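4.2 The open-day session

Our second data source was an open day at the Workley site in December, which the robot attended with less enthusiasm than the visitors. By the host's count, 2,764 people came through the building. Nearly 800 of them stopped at our table, and 30 agreed to give the robot an instruction in their own words and then fill out a form. The form took longer than most of the demonstrations.

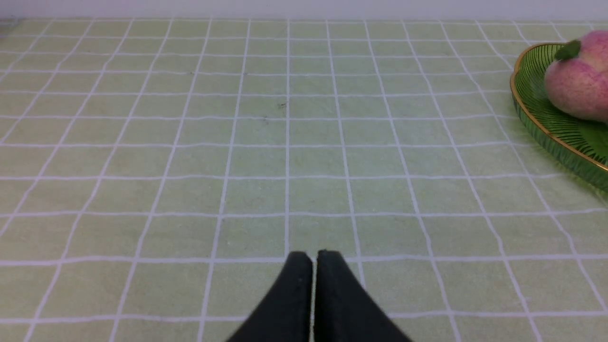
Visitors were given no script. Bernadette Haverford, who ran the table, asked them only to say what they would like moved and where. The Musulora controller had been tuned on lab staff, who speak to it in short, careful sentences – the public does not. One man from Rernthorpe opened with "whenever you're ready, mate," and the parser spent four seconds looking for an object of that name.

Figure 3. The table during the open-day session. 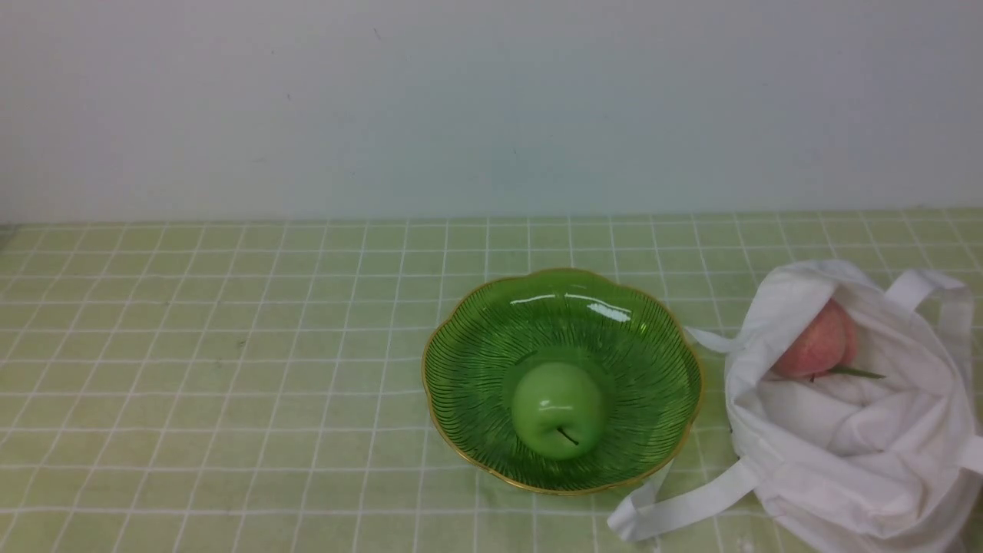

Vague references were the main source of trouble. Following Unnithan, we scored an instruction as vague when two annotators chose different targets for it. "The green one" was a popular request, and with a green apple sitting in a green glass bowl on a green cloth, we can hardly blame the annotators. "Put it in the bag" did better, although Rozália Erdős argued that a peach tucked in the folds at the mouth of a cloth bag raises questions about the word "in." We kept her objection as a separate label and return to it in Section 5.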